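Pushing Blocks at Arnham: A Gallery
Jul 19, 2020
Posted by Bernadette Courtois
42 shares | 7 comments

I have been promising to put something up from the block table for ages now, and a quiet Sunday with a pot of tea has finally given me the chance. Those of you who have followed the Skalik project from its early days will remember that we set out to teach an arm to follow simple spoken requests, things like "move the red one over beside the star" or "bring the two blue ones closer together". To learn that, it needs examples, and plenty of them, and gathering those examples is how most of us have spent our working hours since October.

The way it goes is pleasantly plain. One of us sits at the controls and pushes the blocks about with the arm for a good long stretch, with no particular plan in mind, and the whole thing is recorded. Afterwards somebody else watches short pieces of the recording and writes down, in their own everyday words, what was asked for. We did try it the other way around at first, with a list of instructions to carry out one by one, but it was slow going and everyone ended up sounding the same. I much prefer the way we do it now -- you would be amazed how many ways there are to say "nudge it left a bit"!

As of Friday we have 3543 short pieces labelled, and another 1365 waiting their turn. The longest single session was 119 minutes (mine, I'm a little proud to say, though my shoulders were less pleased). We use the pushing finger for all of it, and no grasping. A push sounds like an easy thing until you try it with a round block, which likes to slide off to one side just when you think you have it lined up. The stars are stubborn in a different way, as the points catch and the whole block swings around. I have grown very fond of the hexagon, which mostly goes where it is told.

A few readers wrote in after the Chauvin open day to ask whether we tidy up the board between pieces. We don't, or at least not very often. Wherever the blocks end up is where the next request begins, and the untidy starts are every bit as useful to the learning side as the neat ones. If a block goes over the edge we pause, put it back on the wood and carry on. Do keep the questions coming in the comments, I read every one of them, even when it takes me a week or two to answer.

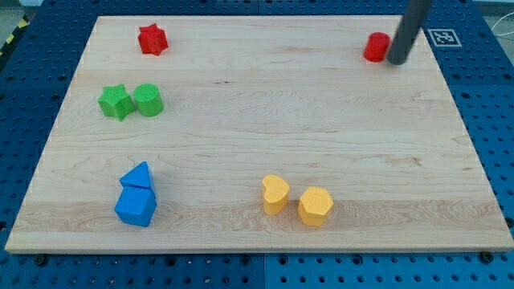 The finger at the red cylinder, up by the far edge, with the red star away at the other end and lots of open wood in between.

Recent galleries
Open Day at Chauvin
Setting Up the Orico Controls
A Morning of Labelling
Our First Week with the Arm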